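Search this manual Enter keyword

Brildale Drying Rack - Section 2: Hanging Clothes
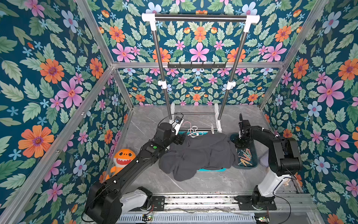

Set up the rack on a level floor before hanging anything. Check that the feet are spread and both clamps are tight. Keep hangers and clothespins within reach - a tray like the teal one to the right of the garment works well for the pins.

1. Shake out the garment and lay it flat.
2. Close any zippers and turn the pockets out.
3. Slide the hanger in from the bottom hem.
4. Place the hanger on the top bar, or use the hook bar for small items.
5. Pin loose straps or cuffs.

Note: Space heavy items evenly along the bar.

CAUTION: Do not hang more than 500 g from a single hook. Do not loosen a clamp while the rack is loaded.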